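Tidport Makers Board > Workbench & Layout > Small parts on a black table: white sheet or no white sheet?

Started by galindo_fan · 14 replies · 309 views

galindo_fan
OK so I've been fighting with this for most of January and I need other opinions. I do a lot of little fit-together stuff (pegs into holes, round pieces that sit in other pieces, that kind of thing) and my table is black. I love my black table. I painted it myself and I'm not giving it up. But every time I lay out a batch I lose something, and then I'm down on the floor with a flashlight at 11:40 at night.

My sister says put a white sheet under everything. My buddy at the shop says that's a waste of time and what I need is trays. Who's right?

pegleg_ruth
Your sister. I switched to a white sheet two years ago and I can't remember the last time I was on the floor. Mine is just a piece of poster board. When it gets grubby I flip it, when the other side gets grubby I toss it.

Asamov40
Trays. Sorry, Ruth! A sheet has no edges, so the first round part you bump goes for a walk. I use shallow baking trays from the dollar store with a bit of felt glued in.

pegleg_ruth
Felt grabs lint and then your parts grab the lint. We've had this fight before, Asamov :)

I-seul Wang
I'm with the sheet people, but I think color matters more than anybody has said so far. My parts are mostly blue and white, and I went back and forth on this a lot before I settled on black table, white sheet, black cloth behind.

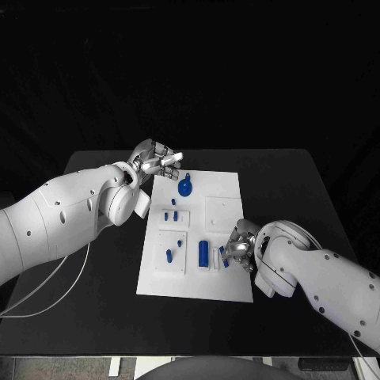

2 min read

The blue pieces jump right out at you against the sheet, even a peg as small as the one on the right. The white ones are harder, I'll admit that. If I had more white than blue I'd probably go with a gray mat and split the difference. But I do like having the dark table all the way around it, because the sheet then tells you where the work stops. Anything that ends up on the black is out of bounds and goes back on the sheet before I do anything else.

The black cloth is something I'd recommend even if you stay with trays. I used to have a bookshelf back there and my eyes kept drifting to it -- all those spines and mugs and junk. I hung a plain dark cloth and it's so much calmer to work in front of. Folds don't matter, don't bother ironing it!

The other thing I'd say is keep the group small. I put out only what goes together right then and the rest stays in a box under the table.

galindo_fan
Oh that's really helpful, thank you. I hadn't thought about the background at all. Mine is a window, which is nice in the morning and awful by 4 p.m.

Asamov40
It's tidy, I'll give you that. But what happens when a peg is tilted and you let go? It rolls. With a tray it rolls an inch and stops.

I-seul Wang
Then it rolls! I pick it up. It's a peg, it's not a marble on a ship.

More seriously, I go straight down with pegs and hold them near the top, so I can see the bottom end and the hole both. If it's leaning I straighten it first and only then push. Most of my rolling problems were from rushing that bit.

brightside_mo
Jumping in with a tip about cables. If you've got a lamp cord or anything else lying across the table, tape it down or route it off the back. I caught a loose one with my sleeve once and sent 40 little spacers into the carpet. I found 10 of them that night. The vacuum found some more.

pegleg_ruth
Oh Mo, no. I remember that thread.

Prustura
Unpopular opinion, paint the table white. One job, one afternoon, done forever.

galindo_fan
Prustura I will block you.

Asamov40
Ha. OK, here's where I'll bend a little: white sheet INSIDE a tray. Cut it to fit, no felt. Ruth gets her poster board and I get my edges.

pegleg_ruth
I could live with that. You'd have to reach over the rim though, and my wrists don't love that when I'm at it for a couple of hours. Flat is kinder.

I-seul Wang
Same for me, I rest my forearms on the table and a rim digs in. But for sorting, before you start putting anything together, sure, a tray makes sense.

galindo_fan
Going to try the sheet this weekend with an old black curtain over the window. If I lose anything I'm coming back here to complain. Does it matter if the sheet is shiny?

pegleg_ruth
Get matte. The shiny kind throws the lamp right back in your face.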